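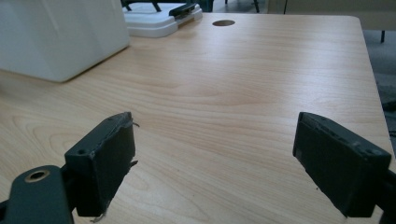
Section 2: Feeding and First Bake

Your Letidora countertop proofer arrives without a starter in it, for which the mail carrier thanks us. You will need a jar of active sourdough starter, flour, water, salt and a free day. Read this section all the way through first. Most of the letters we get concern the step people skipped.

Waking the starter

1. Take the starter out of the fridge the night before. If there is gray liquid on top, stir it back in or pour it off. It smells like nail polish remover and is harmless.

2. Put two spoonfuls in a clean jar with equal weights of flour and water. Leave the lid loose.

Caution: A tightly closed jar of lively starter will open itself, usually at night.

3. Set the jar in the proofer and choose JAR on the dial. The light blinks while the chamber warms up and then stays on. If it keeps blinking, see Section 5, where you will be told to check the plug.

Mixing and proofing

4. Once the starter has doubled, mix your dough. The recipe card in the box is Tahmineh Bahrami's everyday loaf. She wrote it for bread flour. Whole wheat works too, but add a splash more water and lower your hopes for height.

5. Rest the dough 30 minutes, then work in the salt with wet hands. It will feel wrong and slimy. Keep going until it stops.

6. Fill the water tray to the line. Past the line, the water goes into the drawer where you keep the warranty.

7. Cover the bowl, slide it in and choose DOUGH. Fold the dough every half hour for the first 2 hours, then leave it alone. Each time you open the door to admire it, the heat goes out to admire your kitchen.

Note: The dial has a third setting, marked YOGURT. It was Pejman Yazdani's idea and has its own section, at his insistence.

Baking

8. Shape the loaf, let it puff up, and chill it while the oven heats to 475 degrees with a lidded Dutch oven inside. The proofer is not an oven. We print this in every edition and we have our reasons.

9. Score the top with a sharp blade. One confident slash beats a portrait of a wheat field.

10. Bake covered for 25 minutes, then uncovered until the crust is a shade darker than you are comfortable with.

Caution: The lid handle is as hot as the rest of the pot. Leave an oven mitt on it after you take it off.

11. Cool on a rack for at least an hour before slicing. Cut early, the middle will be gummy, and you will write to us about it.

12. Empty the water tray, wipe it dry and leave the door ajar overnight. A tray forgotten until September cannot be returned under warranty.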